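The **tub chair** is a low armchair whose back and arms form one unbroken curve around the person sitting in it. The name comes from the resemblance to a cut-down bathing tub, and the same piece is sold in many places as a barrel chair, a bucket chair or a club tub. Few pieces of furniture have changed so little in outline while changing so much on the inside, and that makes the tub chair a wonderful thing to study if you like knowing how objects are put together!

## Shape and definition

Makers and collectors disagree about where the tub chair ends and its cousins begin. The strictest definition asks for a back and arms of one height, so that the top rail runs level all the way round. A looser one, used by most dealers, allows the rail to slope down toward the front. The barrel chair proper has upright staves or channels in the back, like the cask it is named for. The wing chair is a different animal altogether — its side pieces stand forward from a flat back and were meant to stop drafts.

Seats are usually deep for their width. Because the arms begin right at the sitter's shoulder blades, the chair holds a person more closely than a square armchair of the same size, and it takes up less floor.

## History

Round-backed seats are very old, and wicker versions were woven in many parts of the world long before anyone thought of padding them. The upholstered form grew popular in European and American homes during the nineteenth century, when coil springs made a soft, deep seat possible at a fair price. Libraries, hotel lobbies and smoking rooms took to it quickly.

In the town of Gestcombe the trade had a lively chapter of its own. The Flelley workshop bent its frames in a steam box built against the chimney of a disused bakery, and its surviving order book lists 1,048 chairs, many of them for boarding houses. The entries are a delight to read. Customers asked for "a back to suit a tall man," for horsehair taken from an old sofa, and in one case for a chair narrow enough to go up a turning stair. The workshop's best-known pattern, the Devia, had seven ribs in the back and a top rail that dipped sharply at the front.

Norbert Katona, who ran the Flelley bench in its last years, kept the ribbed frame going well after other shops had moved to molded shells. His notebooks are full of small drawings of joints, and they show him working through 65 versions of the front leg alone.

## Construction

A traditional tub frame starts with a curved top rail, either steam-bent from one length or built up from shorter pieces sawn to shape and glued. Uprights join it to the seat rail below. Webbing is stretched across the inside, then burlap, then stuffing, then the cover.

Covering the inside curve is the hard part, and a real test of skill. Flat cloth doesn't want to sit in a hollow, so the upholsterer must cut it in panels or ease the fullness toward the bottom, where the seat hides it. Stripes are especially unforgiving.
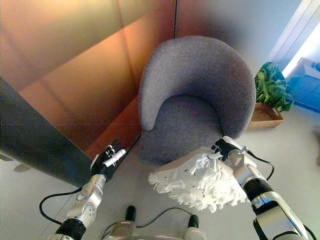 Molded shells did away with much of this labor. Plywood, fiberglass and later rigid foam could all be pressed or poured into a curve, and a cover could be sewn as a fitted sleeve and pulled over the top. Repair became harder as a result. A ribbed frame can be opened up and mended one rib at a time, while a cracked shell often has to be replaced whole.

## Fabrics and care

Leather was the usual choice for public rooms, with velvet and wool for the home. Woven synthetics are now common and wear very well along the top rail, the spot where hands rub most. The Hijazi pattern, a tight basket weave first made for railroad seating, is still a favorite among restorers for just that reason.

Dust collects in the gap between the seat and the inside back — a narrow brush gets further in than most vacuum heads. Loose cushions should be turned every month or so, and the chair kept out of strong sun.

## See also

- Barrel chair
- Club chair
- Steam bending
- Wing chair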